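Ineke Van Damme has the kitchen ready when visitors to the Gesulura open day reach the third stop of the tour. The work shown is data recording for household tidying, done with hand-held grippers. Van Damme runs the recording side for the Lamesby project. Anum Usmani handles the processing.

"The operator does the task with the gripper in the hand," Van Damme says. "Position and jaw opening are logged along with the video. The policy is trained on that later." A session is one task in one room. The current task is picking up litter.
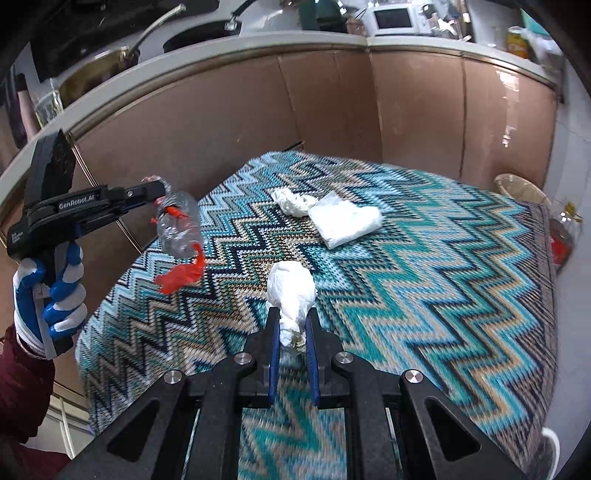
A crumpled tissue in one gripper, a crushed plastic bottle in the other.

Usmani considers soft waste the harder class. "A bottle has a shape the model can learn. A tissue has a new one every time you let go of it." Her set for the task stands at 3,412 recordings, and she wants 2,000 more before June. The rejection rules are short. A recording goes out if tracking drops or if the jaws leave the view for too long.

Asked why the team uses a furnished kitchen, Van Damme points to an earlier set of 1,000 recordings made on a plain bench at Mertens. "It trained well and transferred badly. Patterned cloth, glossy doors, a window with strong light behind it, those are the conditions we need in there." 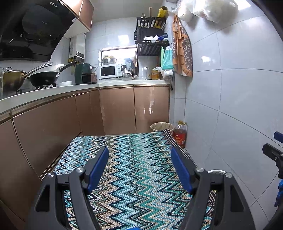 Gripper jaws open above the zigzag cloth, with the stove and window beyond.

The recordings are cut into single grasps with Gekeo, the group's in-house tool. Usmani still checks the cut points by hand. "The software puts the start too late on slow approaches. I move it back a few steps and save it."

Contact: Gesulura open day desk | Copyright Gesulura, April 2020 | Back to top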